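The seed swap is back, and it's bigger

Last January we had so many people squeezed into the back room at Iltine that the coats ended up piled on the piano. So this year we've moved to the main hall, we've got the kitchen as well, and the doors open at 10 in the morning instead of noon. I'm so pleased about this one!

If you've never been, it works like this. You bring whatever seed you saved or have left over, you put it in the envelopes by the door, you write down what it is (variety, year, and anything you'd want to know if you were the one planting it), and you take home whatever catches your eye. You don't have to bring anything to take something. New gardeners, please come with empty pockets and go home with full ones.

Over 300 packets changed hands last time, and the beans went first, as they always do. Marichka Tkachuk's speckled pole beans were gone before I'd even hung up my scarf. She has promised a much bigger jar this year, and she's also bringing the flat purple ones that a few of you asked about in the fall. They climb like mad, so give them a tall support and keep them away from anything you want to see again before September.

Tomatoes will have their own table this time, sorted by early, middle and late. Please, please label the cherry types! I grew what I thought was a paste tomato all last summer and ended up with a bush of tiny yellow ones (delicious, but try making sauce out of them).

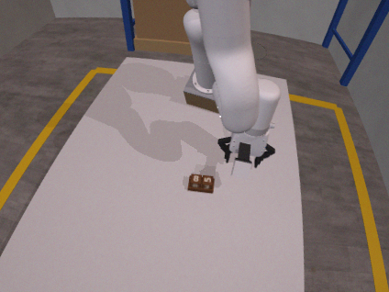

Squash is the tricky one. If you had two kinds of the same species flowering near each other and didn't hand-pollinate, the seed could grow into just about anything. Bring it anyway and write "mystery" on the envelope. Kauko Eskola grew a mystery squash from last year's box and it kept until March in his basement, with a rind so hard he opened it with a handsaw. He saved the seed, and I've already asked for five.

Ostap Chornovol will be doing his germination test at 11, the one with the damp paper towel. If you've got an old packet and you're wondering whether it's worth the tray space, bring 25 seeds from it and he'll show you how to set them up to check at home. Onion and parsnip seed more than a year or two old is the usual suspect. Old tomato seed will often surprise you.

Soup from noon: one beet, one split pea, both from Rostyslav Harasym's giant pots. Bring your own mug or bowl if you can, and a spoon, we were very short on spoons.

We could still use small envelopes, working pens, and a couple of people to help put the chairs back at 3. Drop envelopes at the front desk any morning before the swap. And if anyone has seed from the old white cucumber that used to grow along the Shevchuk fence, come find me, I've been looking for it for years!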